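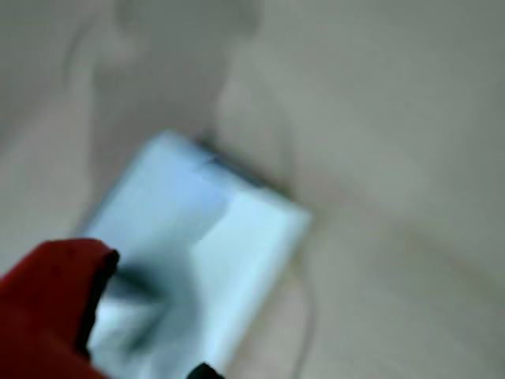

Blue boxes, bench 2 - April, 9:40 a.m.

Pulled the light blue pieces to sort them before the Kustodow order gets packed. Flat, rounded corners, very pale on one side. Radomir Petkov had them mixed in with the Durán stock on the lower shelf, so the first hour went to separating the two.

Weights on the small scale:
first piece 609 g
whole stack 1482 g

Scale was zeroed with the tray on. Checked it against the 1000 g weight before and after, no drift.

Label stock from Astus curls at the corners on the rounded edges. Moved the label in toward the middle of the large face and it lies flat. Left 5 of them overnight under the lamp to see if the glue yellows - on this color it would show right away.

Old Zisum labels come off with warm water and a plastic scraper. Do not use the metal one, it marked a piece last time.

To do:
- ask Radomir which shelf the Durán stock goes back to
- new roll of labels, the narrower kind
- wipe down both faces before packing, fingerprints show
- look at the lamp test tomorrow, first thing

Stopped at 11:15. Scraper and tray are in the second drawer.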